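Falten, Woche sechs: Zwischenstand aus der Robotik-AG

02/09/2022

Nach der Umstellung der Greifpunktsuche haben wir die Testreihe mit Textilien neu aufgesetzt. Die alte Reihe mit den Geschirrtüchern ist abgeschlossen, die Daten liegen im Projektordner unter "Druvdale". Wer sie auswerten will, sollte die ersten 50 Durchläufe weglassen, dort stimmte die Kalibrierung der Handkamera nicht.

Ein Geschirrtuch hat vier Ecken und sieht von jeder Seite gleich aus. Ein Trikot hat Ärmel, einen Kragen und einen Saum, eine Hose hat Beinöffnungen und einen Gummibund, der sich zusammenzieht, sobald man ihn loslässt. Unser bisheriges Verfahren sucht konvexe Ecken in der Silhouette und nimmt die beiden äußersten. Beim Trikot landet es damit gern an beiden Ärmeln, was zum Anheben taugt, zum Falten aber nicht. Yoon-hee Um hat deshalb die Klassifikation davorgeschaltet: erst Kleidungsstück und Orientierung bestimmen, dann die Greifpunkte aus einer Tabelle holen. Die Tabelle ist von Hand gepflegt und entsprechend hässlich.

Der Aufdruck hilft bei der Orientierung mehr als gedacht. Schrift und Ziffern liefern genügend Merkmale, um die Drehung auch dann zu schätzen, wenn der Kragen verdeckt ist. Auf der unbedruckten Seite fällt das weg, und die Schätzung kippt gelegentlich um 180 Grad (im Log steht dann meist 179, weil Gun-woo die Winkel abschneidet und nicht rundet).

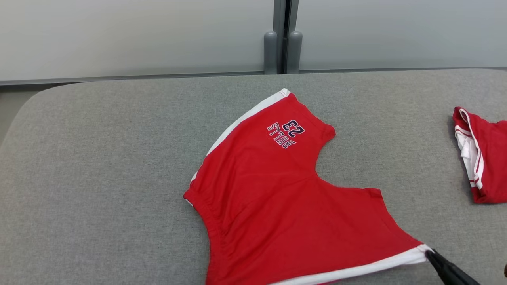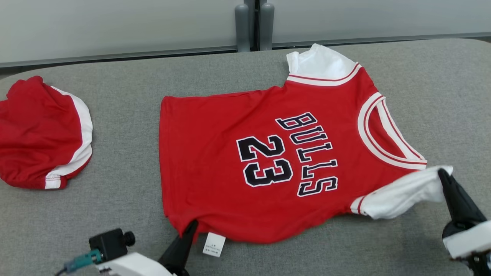 Rotes Textil mit Aufdruck "BULLS" und 23 auf der grauen Unterlage.

Zur Statistik. Von 93 gewerteten Durchläufen mit der neuen Pipeline endeten 65 mit einem Ergebnis, das wir nach unserem Bogen als gefaltet zählen. Der Bogen ist großzügig: Kanten dürfen zwei Fingerbreit versetzt sein, Knicke im Stoff werden nicht bewertet. Die Fehlversuche verteilen sich ungleich. Am häufigsten greift der Finger zwei Lagen, obwohl nur die obere gemeint war. An zweiter Stelle steht der Gummibund. Die falsch erkannte Orientierung kommt erst danach.

Gegen das Doppelgreifen haben wir bisher zwei Dinge probiert. Ein flacherer Anfahrwinkel bringt etwas, kostet aber Reichweite am hinteren Tischrand. Die weicheren Fingerkuppen von Sikico bringen nichts und liegen wieder in der Schublade. Afiq Liew möchte als Nächstes den Motorstrom beim Schließen auswerten. Ich bin skeptisch, ob sich eine Stofflage im Rauschen überhaupt abhebt, aber der Versuch kostet einen Nachmittag.

Offen sind außerdem die Zeitstempel der beiden Arme, die nach längeren Läufen auseinanderdriften. Patricio Carretero hat einen Patch, der noch nicht im Hauptzweig ist. Bis dahin bitte vor jeder Serie den Controller neu starten und die Laufnummer ins Heft eintragen, mit Kürzel. Die Abgabe des Berichts bleibt im Dezember, das Kapitel zur Greifpunkttabelle übernehme ich.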